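Old office tower as a fermentation logger, bench notes

Mon 18 May
Apolinar Montes

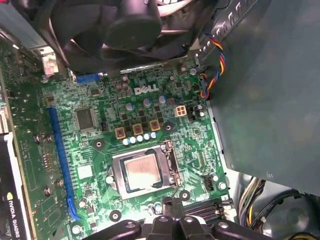 Sourdough and koji log, where we are

Very good week for the koji! The second tray in the Dalis cabinet came up white and fluffy right to the corners, and it smells of chestnuts the way Joscha promised it would back in January, when I was still growing mostly grey fuzz. Difference this time: rice drained for longer after steaming, 60 minutes on the rack, and turned by hand twice overnight. I'm keeping both changes.

Barley tray is slower. Same spores, same cabinet, bottom shelf. I think the shelf is simply cooler, so next round the trays swap places and we'll see (please don't move them back, Joscha, I know you like the barley low).

Logging

Temperatures are still going on the clipboard and I'm tired of my own handwriting at 3 a.m. The plan is to let the old Dell collect them. Heat spreader still has some residue on it, so clean that and put on fresh paste before anything else. Then the two Mutden probes, one per shelf. I'd love to have a curve for the hours when the mold starts making its own heat, that's the exciting part and I always sleep through it.

Miso

Started the Chin crock with the good half of the rice koji. 210 g salt, beans mashed while warm, pressed down hard to get the air out. Weight on top is the bag of salt again. Tasted the mash before closing it and it was already sweet! Joscha wants to open it after 30 days "just to look". No.

Starter

The rye starter got fed late and didn't mind at all. Doubled by lunch, lovely sharp smell. Loaf weight was low again, my scale drifts when the fridge kicks in, so use the other one.

To do

Swap rice and barley trays
Order spores, Distex was out last time, try again
Boil cloths
Paste for the Dell
Ask Joscha where the long thermometer went
Label the crock properly, masking tape fell off

Next steam is tomorrow evening, rice is already soaking.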